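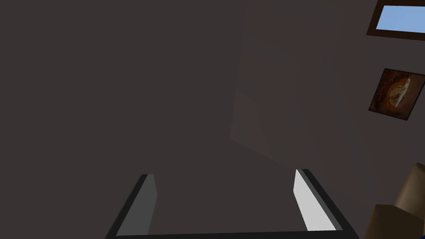 From the Livden Neighbors Newsletter: Getting the House Ready for the Cold

Well, December has crept up on us again, and if your hallway is anything like mine you've already got a row of boots by the door and at least one glove with no partner. I promised last month that I would write something about drafts, after so many of you stopped me at the soup supper to ask about them, so put the kettle on and settle in, because I do tend to go on once I get started!

I'll begin with the confession that I lived with a cold back bedroom for years and did nothing at all but complain. I bought a thicker quilt. I bought slippers (two pairs, one of them very ugly). I moved the bed. Then one evening, at 6 or so, with the wind coming straight up Gedus Road, I happened to set a candle down on the dresser and watched the flame lean over sideways like a tree in a storm. The air was pouring in around the trim on a window I'd have sworn was tight.

So that is my first suggestion, and it costs next to nothing. Wait for a windy night and go around the house with a stick of incense or just the back of a damp hand. Keep any flame or smolder well away from the curtains, please. Try the windows, of course, but also the outlets on the outside walls, the attic hatch, and the spot under the kitchen sink where the pipes go through. That last one surprised me. I had a gap back there you could have mailed a letter through.

Doors, inside and out

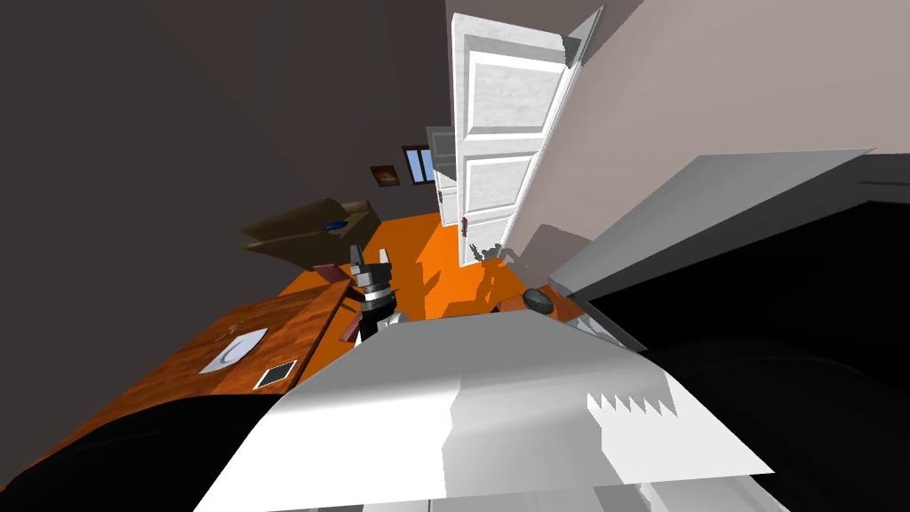 Picture credit: Livden Neighbors Newsletter

Most of us think of the front door first, and we should. If you can see daylight under it, a door sweep will make a difference by suppertime. Measure the width before you go to the store, and then measure it again, and write it on something you won't leave on the counter. The foam tape for the sides comes in different thicknesses, and the thick kind is not always the better buy. I put the thick kind on mine one winter and had to hip-check the door shut until March.

Inside doors matter too, and I hear less about those. In an older house with the bedrooms off a long hall, closing the doors to rooms you aren't using can keep the living room a good deal cozier in the evening. Do leave them open a bit on the very coldest nights if there's plumbing on the far side, and open the cabinet doors under the sinks while you're at it. And if your heat is the forced-air kind, check with whoever services it before you shut off a lot of rooms, as some systems don't care for it.

For the old sash windows, the clear plastic film that you shrink with a hair dryer is still hard to beat. It looks a little silly for the first day and after that you stop seeing it. Rope caulk is nice as well, and peels off in spring without taking the paint along, at least if your paint is in better shape than mine.

Where to find things

Chávez Hardware has put its weatherstripping right up by the register this month, and will cut door sweeps to length while you wait. The tool shelf at the Sarkura Street library has caulk guns and a step stool to borrow for up to 30 days, and you only need your library card. If a trip to the store is hard for you just now, send a note to Box 757 with your phone number and we'll find somebody to go along or go for you.

Next month I'm hoping to get to humidifiers, and also the great question of whether to put towels along the windowsill, on which I have received several strongly worded letters. Keep them coming!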